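A Saturday at the Gerkach animation studio open day

I had meant to get to Rastonlow before the doors opened, but the connecting bus had other ideas, and by the time I'd walked up from the stop the queue for the Gerkach open day already went past the bakery and round the corner. It was a cheerful queue, mind you, full of families and students with sketchbooks, and one very patient dog. Someone near the front was handing out stickers of Hoani, the little river ghost from the studio's first feature, and I have mine on the lid of my laptop as I write.

They let us in 80 at a time. The tour starts in the old drawing room, where the desks still have their light boxes and the walls are hung with pencil roughs from Rokia, the film they have been making for what feels like for ever. I could have stayed there all afternoon! There is a storm sequence pinned along one wall, 584 drawings for a bit of film that goes by before you've had time to settle in your seat, and you can see where the animator changed her mind about the waves and rubbed half of them out again. 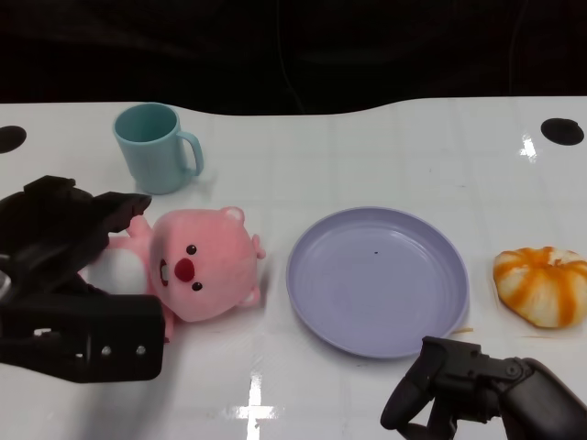

From there we went through to the screening room, which is small and rather warm and has the most comfortable chairs I've sat in for years. They showed us three short scenes from Rokia, one of them still without colour, and then the same scenes again with the sound taken off, so that we could watch how the characters breathe. I liked the uncoloured one best — there was something lovely about the grandmother crossing the yard in plain pencil line, with the hens only half there. The small girl beside me disagreed out loud and wanted to know when the hens would be finished.

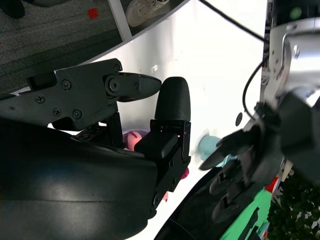

Photo: Gerkach / Rastonlow open day

After a cup of tea (good, and a very generous slice of plum cake with it) there was a talk on background painting. It ran to over 80 minutes and I didn't mind a bit, though my knees did. The painter talked about skies, mostly, and how she mixes one grey for the morning and quite another for the hour before rain, and she passed round her test cards so we could hold them up to the window.
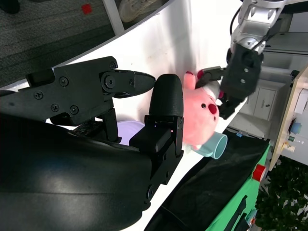 The shop was the only let-down, as the Hoani prints had sold out by lunchtime and the postcards were down to the less exciting ones. I bought the Rokia storyboard book instead and read most of it on the bus home, missing my stop in the process. If you're thinking of going next time, take the earlier bus, and leave your big bag at home, as the stairs up to the drawing room are very narrow.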